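Bin liner task: how are you segmenting it?

hung_do
Student project, second term. Our group is writing the household chore set for the Durnach manipulation challenge and I have been given bin liners. The policy will be trained on head camera footage of people doing the job by hand. We have 1,047 clips labelled and I am no longer sure the labels are right. At present there are three: OPEN, FIT, TIE. Stills from one home are further down.

xlei
Three is too few. OPEN covers finding the edge, separating the film and spreading the mouth, and those need different grips. We split ours into 8 and the planner stopped confusing them.

quang_l
Disagree with 8. Our club tried fine labels at Clornitz and two annotators could not agree on where one phase ended. Keep it coarse and let the model find the rest. Can you post the stills?

hung_do
Same home, one session, not necessarily in the order of the task.
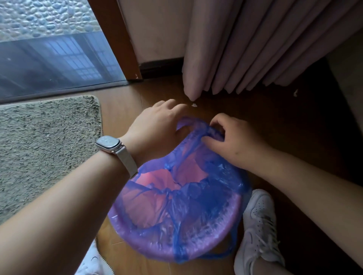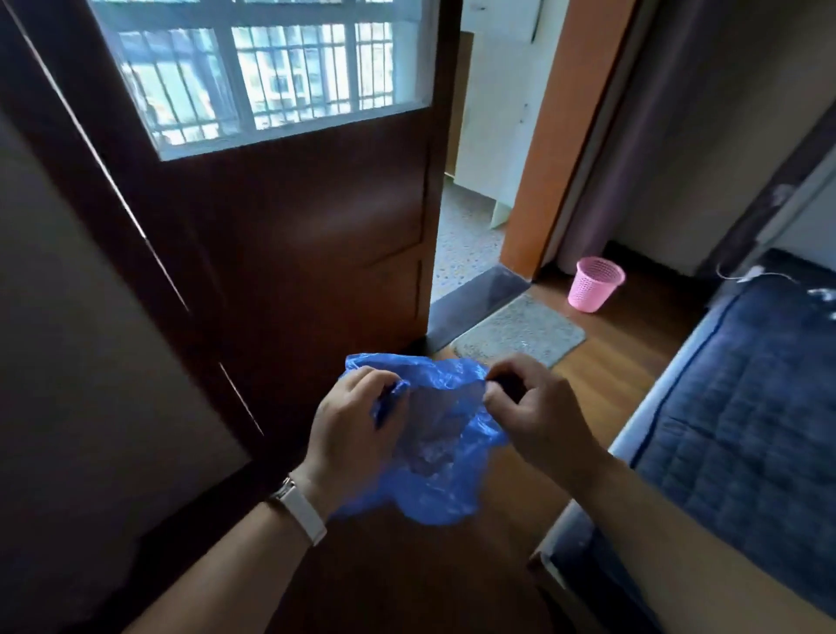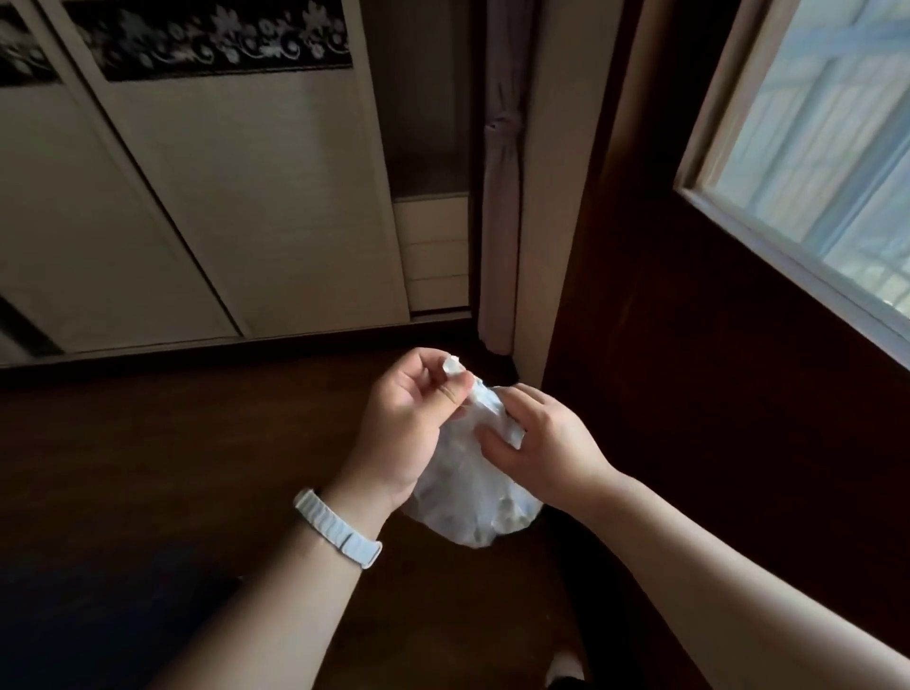
Proposed labels for these

hung_do
First is FIT, bag folded outward over the rim of the pink bin. Second is OPEN, blue bag held by its upper edges. Third is TIE, white bag gripped at the twisted top.

xlei
The second is my point. Both hands are pinching the upper edges, so I would call it SPREAD and keep SEPARATE for the part where the film is still stuck together. Also, in the first one a handle is hanging outside the bin. Does FIT end when the rim is covered or when the handles are sorted? Your guide should say.

quang_l
Handles do not matter for scoring. The rule sheet only asks for the rim to be covered.

xlei
They matter if the gripper catches one on the way out. Ours did, in 20 trials out of the last batch - the bin came up with the arm.

loan_k
Separate issue: film transparency. In the first still the left thumb is behind the plastic and still dimly visible. Our hand tracker drops keypoints in that case. I would add an occlusion flag per hand before touching the phase labels.

hung_do
Agreed on the flag. For phases I will try five: SEPARATE, SPREAD, FIT, TWIST, KNOT. FIT ends at rim covered, handles noted in a free text field.

quang_l
Five is still two more than you need, but fine. Double-label a subset and post the agreement figures before you do the lot.

hung_do
Will do, in July after exams.

Related threads
Tracking thin film with a depth camera
Stiltisix wrist mount - spare screws?
Clornitz club: gripper pads, rubber or silicone
Durnach rule sheet, questions and corrections
Annotation guide template (2,264 views)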